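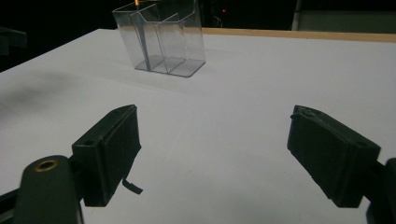
白い台の上の透明なペン立てと、左右に開いた指

机の上の片づけ、もう機械に任せられますか?

投稿者:ゆずこしょう
はじめて書き込みます。小さな文具の通販をしていて、夜は注文の梱包、朝は散らかった作業台の片づけという毎日です。ペンや鉛筆を立てに戻して、はさみを引き出しにしまって、それだけのことなのに毎朝20分は消えてしまいます。先日、知り合いからFlellirardという卓上アームの話を聞いて、これに片づけを頼めたらどんなに楽だろうと、すっかり夢見てしまいました。うちのペン立ても写真のような透明のアクリルで、中が二つに仕切られた形です。家庭や小さな作業場の雑用、いまの機械でどのくらいできるものなのでしょうか。詳しい方、のんびりで構いませんので教えてください。

mugicha_348
無理です。人がやったほうが早いです。うちは掃除機ロボだけで満足してます。

投稿者:Amparo Tamayo
ゆずこしょうさん、こんにちは。毎朝の片づけ、お疲れさまです。私は部品の小分けをする工場で、Odimentのアームの世話をして暮らしています。家に帰れば自分の机はひどい有様なので、お気持ちは本当によくわかります(笑)。

できるかどうかは、物と置き場所がどれだけ決まっているかで大きく変わります。同じ鉛筆を同じ場所から取って、同じ立てに入れる。これなら今の機械でもかなり頼りになります。うちでも決まった箱へ部品を入れる作業は、もう夜のあいだ任せきりです。困るのは、昨日はここ、今日は伝票の下、という家庭の机のほうですね。

それから、透明なペン立ては機械にとってなかなかの難物なんですよ。写真のものも壁が薄くて、向こうの白い台や黒い背景がそのまま透けていますよね。カメラだけで位置を見つけようとすると、縁のかすかな線が頼りになります。上の縁も斜めなので、どの高さから入れればいいかも迷いやすいです。以前、職場で透明の仕切り箱を試したときは303回やって、壁にこつんと当てる失敗がなかなか減らず、色つきの箱に替えたらずいぶん落ち着きました。

もし試されるなら、ペン立てを不透明なものにして、台に固定して、戻すのは鉛筆だけと決めて始めるのがいいと思います。はさみは形も重さもまちまちなので後回しで。朝の20分がまるごと浮くのはもう少し先かもしれませんが、気長に付き合うとかわいいものですよ。

投稿者:ゆずこしょう
Amparoさん、こんなに丁寧に、ありがとうございます! 透明だと見つけにくいなんて考えたこともありませんでした。まずは色つきのペン立てを探してみます。mugichaさんもありがとうございました。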